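I want to make a case for the town library that stays open late, and I want to make it while I'm still excited, the day after spending four hours in one. 2018-09-17, then, for the record.

The Drusden library started keeping its doors open until ten in August. I voted for the levy that pays for it and then, like a lot of people, forgot all about it. Last night I had a quiet house and a shelf I wanted to build, so I drove over to look for a book on joinery. I figured on 20 minutes. I came home with the joinery book, a history of salt, a bird guide and a stack of sheet music I can't play yet!

What got me was how full the place was. At nine at night there were high school kids spread across the big tables, a man asleep with a newspaper on his chest, and two women in hospital scrubs going through a citizenship workbook together – out loud, and laughing at the hard ones. Our old hours were written for people who are free at two in the afternoon. I've almost never been one of them, and I doubt the women in scrubs have either.

## The money question

The letters in the Bisier paper keep coming back to cost, and that's fair. The late hours work out to $22 a year on my own tax bill. I spend more than that on a bad dinner. I know a flat number like that lands differently on different people, and I'd be glad to see the levy redrawn so renters on fixed incomes feel it less. But I've read the complaint that "everything is online now" so many times, and I don't think the people writing it have tried to fill out a job application on a cracked phone with a weak signal. A chair, a lamp, a printer and someone at a desk who knows where things are – that's a lot to get for the price of a pizza.

The other complaint is that the evening crowd comes for the heat and the chairs and doesn't borrow anything. Well, good! A warm chair is a fine thing for a town to own. Still, the desk keeps a tally, and they let me look: 764 items went out after six o'clock in the first month alone. I borrowed four things myself and I only came for one.

## What I'd add next

I'd love to see a tool shelf. The branch over on Adomaitis Street already lends cake pans and fishing rods, and the fishing rods are gone all summer. Drills would go the same way. So would sewing machines, and good tables to spread a project out on, the kind you don't have to keep nice. Anybody who makes things knows how much easier it is to begin on a surface that already has a few smudges.
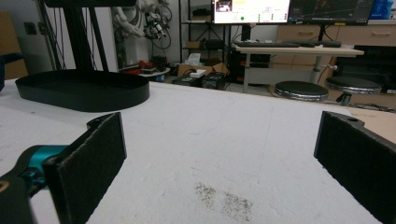

## Go on a weeknight

If you live anywhere near the Rivo bus line, it stops right across the street and the last one leaves after closing. Take a kid, if you've got one who can stay up. Go upstairs to the music room, where you can play a keyboard with headphones on and be as terrible as you like (I was). Ask at the desk for something odd. I asked about salt, mostly to be polite, and got walked to a whole shelf of it.

The levy comes up for renewal in two years. I'll be voting yes again, and the salt book is due back on a Monday, so I'll be there that night too.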